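I bought the banjo in March, from a bloke in Gredbridge who seemed a bit too cheerful as he carried it out to my car. It's a Noltar five-string, second-hand, $119 with a soft case and a capo that doesn't fit it. My neighbours have been very decent so far.

The first thing I learnt is that a banjo is never in tune. It visits. I'd get the short string sorted, move on to the others, and by the time I came back the short one had wandered off again. After a week of this I booked a lesson with Precious Gumede, who teaches above the dry cleaner's on Baptiste Street. She listened to me play for maybe ten seconds and asked whether I'd checked where the bridge was. I had not checked where the bridge was. I didn't know it moved.

For anyone else in the same boat: the bridge on a banjo isn't glued down. It's held by string pressure and will creep if you bump it. The distance from nut to twelfth fret should match the distance from twelfth fret to bridge, near enough. Mine was off by the width of a pencil. I'd been blaming my ears.
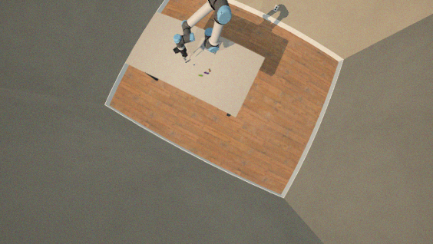
## Rolls, and not the bakery kind

Precious has me on the forward roll, which is thumb, index, middle, over and over until you lose the will to live or the thumb starts behaving. I'm to do it with a metronome, slowly. I do it with a metronome, quickly, and then she makes me do it slowly on Saturday while she watches.

Fingerpicks are their own misery. The metal ones pinch and the plastic thumb one flies off mid-roll. I've lost 3 so far, one of them into the heater vent.

Still, I can get through most of Cripple Creek now if I skip the slide. There's a beginners' jam at the Rostbridge pub next month and I've been told I should go. I'm thinking I'll sit near the accordion.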